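Dos semanas con el kit de pinza de Dremik. Hilo rápido, que voy con prisa

Lo que viene: pinza de 2 dedos, cámara de muñeca, soporte. 1,025 euros sin el brazo

Tarea de prueba: tubos de ensayo y gradilla 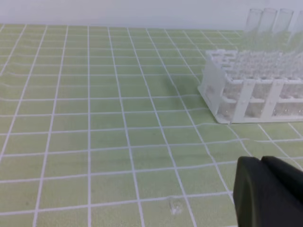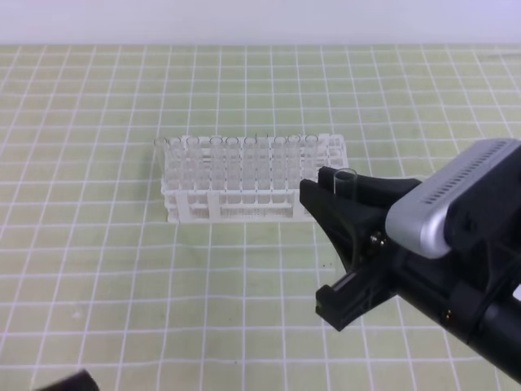 Prisitero pregunta si vale la pena frente a alquilar. Depende – a partir de 8 meses sale mejor comprar, creo yo

Lo malo: el manual. Malísimo, y la calibracion se pierde al reiniciar

Soporte tecnico contesta rapido, eso si. Mañana mas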